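Greratmont Fold Subset: README

Hand-held gripper demonstrations of picking up a garment and putting it in a bin, with head camera video. Maintained by Maricica Dobre. 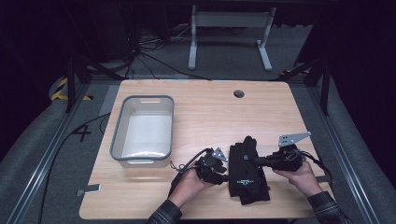 What is in the release

409 episodes were recorded. 288 are in the main folder and 61 are in a folder called disputed. The rest were dropped for missing cable data or a dead head camera and are not available on request, so please stop requesting them.

Each episode has one head camera stream, one stream per gripper, jaw opening for both sides, and a text label. Start and end times were marked by hand.

Task

The person spreads or bunches a garment on the table with both grippers, folds it at least once, and puts it in the bin. "Folded" has a loose meaning here. The label says fold if two layers ended up on top of each other on purpose, and the annotator had to guess about the purpose. I checked a batch of these labels myself and disagreed with my own earlier calls often enough that I would not train a success classifier on them.

What was claimed

The Iordache report that came with the first version said that policies trained on hand-held demonstrations transfer to the Fular arm pair "without adaptation." I have not been able to reproduce this. Three problems with the original test:

1. The test garments were also in the training episodes. Same shirts, same table, same bin.
2. A trial counted as a success if any part of the garment was over the bin when time ran out. A sleeve hanging over the rim passed.
3. The baseline was trained for fewer steps than the proposed method. The config files show it. The text does not mention it.

With new garments and a stricter rule (whole garment inside, grippers clear), the gap between the method and the baseline was small enough that changing the random seed reversed it. That may mean the method does nothing, or it may mean our test is too small to tell. I lean toward the first and can't prove it.

The disputed folder

These are episodes where two annotators gave different labels and a third look did not settle it. Most involve dark fabric, where the edge between layers is hard to find in the head view. Leaving them out makes every method look better. If you report numbers on the main folder only, say so.

Known problems

- Gripper cables sometimes pull on the hand. You can see this as a small jerk in the pose track with no matching change in jaw opening. We did not filter it.
- The head camera moves with the person, so the policy can learn to read head motion as a hint about the next step. A robot with a fixed camera won't have that hint.
- Clocks for the two grippers drift in the Sunday session. The correction in tools/align is a straight line fit and is not good enough for contact timing.

Loading

Run the Roltby loader with the --strict flag. Without it, missing frames are filled by repeating the last one, and nothing in the output tells you that happened. The default will change in September.

Reporting results

Give the number of trials, the success rule in full, and results for every seed you ran. Send corrections to the issue tracker. Include the episode number.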